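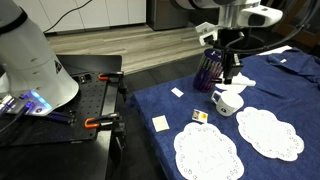 Mug, ribbed cup, paper doilies and small cards on a dark blue cloth.

Clearing a Mixed Tabletop: Cups, Doilies and Loose Paper

This procedure covers a small table with a cloth, one or two cups, and an assortment of light paper items. It takes 7 minutes at an unhurried pace.

Before you start

Have a shallow tray and a flat folder ready. Any tray with a raised lip will do; the Garell tray listed on our storage page fits most side tables. Check that both cups are empty before moving them.

Step 1. Remove the cups
Lift the tall cup first and set it on the tray. Take the mug by its handle and place it next to the cup. Do not stack the two. A ribbed cup and a straight-sided mug do not nest, and the rims chip.

Step 2. Collect the paper
Pick up cards and slips one at a time. Put anything printed in the folder. Blank slips and sticky notes go in a separate pile – check the backs for writing before discarding them.

Step 3. Lift the doilies
Slide a hand flat under each doily and raise it from the middle. Pulling on a scalloped edge tears the paper along the cutouts. Store doilies flat between two sheets of plain paper.

Step 4. Small plastic pieces and fabric
Toys and other small plastic parts go in a lidded box. Refold any loose fabric and set it aside.

Step 5. Straighten the cloth
Smooth the cloth from the center outward. Dark blue shows lint, so finish with a roller.

Revised in February by Zulmira Marinho. Next page: Folding and Storing Table Linens.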